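The Open Day at Kakstead

The bus from Skamport was late, so my mother and I walked in during the welcome speech and stood by the coats. A man in a blue fleece was saying that the building used to be a shirt factory. My mother already knew that. She had worked there from the year she left school until the September it closed, and she had made me take the day off to come with her.

"That was the pressing room," she said, and pointed at the café.

They gave us stickers and a sheet of paper with a floor plan on it. Wurov had the whole second floor. There were talks in one room and sandwiches in another, and at the far end of the corridor was the laundry demonstration, which was what she wanted to see. The letter had said folding. She had kept the letter in her purse all week.

We waited behind a school group. When they moved on we got a place near the front, and a young woman with a lanyard told us the grippers were held by a person for this part of the work. The person did the job over and over, and the machine learned from the record of it. My mother asked how many times. The young woman said 1,000 for a simple thing, sometimes more.

"I did that before lunch," my mother said.

The operator did not look up. The job was a piece of gray cloth, and the work was slower than I had thought it would be.

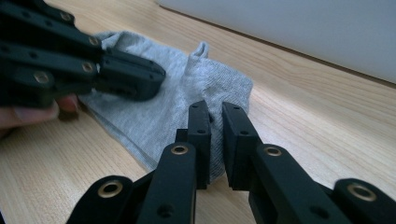

My mother leaned in with her hands behind her back, the way she used to stand in museums so that I would copy her. She watched for a long time. I read the sheet of paper again. It said that Wurov employed 145 people and that there was parking at the rear.

"You want to take it by the seam," she said.

The operator stopped. The young woman with the lanyard smiled and said visitors could ask questions at the end.

"It isn't a question," my mother said. "If you take it in the middle, you lift the middle. You get a tent. Take it at the seam and the rest comes along behind."

The operator thought about this, then put the cloth down and asked which seam.

"Whichever one's nearest. You don't go hunting for a good one. You'd never get through the pile."

There was a pile, as it happened, in a plastic bag under somebody's chair. I could see more gray in it. My mother had seen it too. I knew she was working out how long it would take her, because her lips moved a little, and then she looked at the clock on the wall behind us.

The next group had come in by then and was pressing up against our backs. I said we should let them see. She said they could see fine. A boy asked his father if the robot was broken and the father said no, it was learning, and the boy asked when it would be done.

The operator had another try.

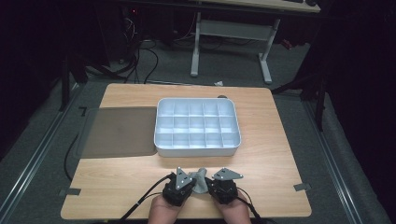
Photo: Dumitrescu / Wurov open day, Kakstead

"Better," my mother said. She used the voice she had used for my homework, which meant that it was not very good but that I could go outside.

The young woman asked her if she had worked in textiles. My mother said she had worked in this room. She said the cutting tables had run the other way, toward the windows, and that the floor had been bare boards and you got splinters if you took your shoes off in the summer, which everyone did. The young woman wrote something down on the back of a visitor form. Then she asked how they had taught the new girls.

"They sat you next to somebody," my mother said.

"For how long?"

"Until she was sick of you. Two weeks. I had one who took a month, but she turned out the fastest we had."

The operator asked if two weeks meant every day, and my mother said of course every day, Saturdays as well, and how many days did they do here? The operator said five. My mother nodded as if that explained it.

We had sandwiches. She ate egg and wrapped a second one in a napkin for the bus. On the way out, the man in the blue fleece gave each of us a pen and asked if we had enjoyed ourselves, and she told him the café was in the pressing room. He said he hadn't known that.

The bus was due in 15 minutes. She sat down in the shelter, took the scarf off her neck, and folded it on her knee without looking at it. Then she shook it out and did it again, more slowly, holding each corner a moment before she let it go.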